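Notebook, April, 9:30 a.m.

Revenue-share reconciliation, Rirstead county transfers. Reran the allocation model with the new refund table. The state says Skidbridge is owed 400 thousand in back royalties. Our sheet says 1564 dollars. One of us is wrong and I would like it to be the state, but I have met our sheet.

Went through the deduction codes. 19 of them have no description at all, and one is described as "other other." Left it in, out of respect.

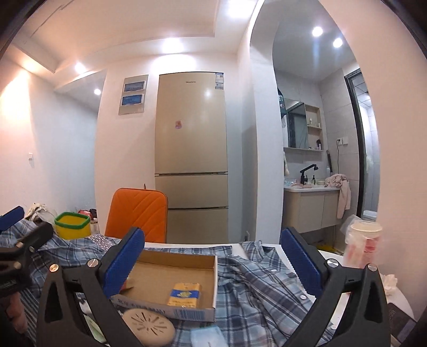

Huslow wrote back before lunch that the gap is in the base year, that we are applying the share after debt service when the old formula took it before, and would we please stop calling it a refund, as the word makes the auditors itchy. Fair. Changed the column header to "arrears" and felt no richer.

Moved debt service below the split and ran it again. Skidbridge jumps to about 30 percent of the state's figure – better, still embarrassing. The rest may be interest, which the state compounds and we apparently just admire.
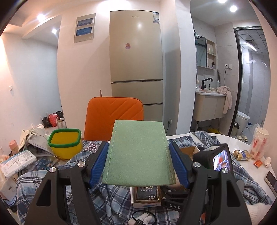
Next thing is to pull the Hrytsenko tables for the early years and check whether interest starts at the due date or at the date of the first complaint letter. If it's the letter, we need a copy of the letter. The archive index lists it under "misc., large."

To do: fix rounding in tab four, ask Huslow for the old formula in writing, rename "final_final."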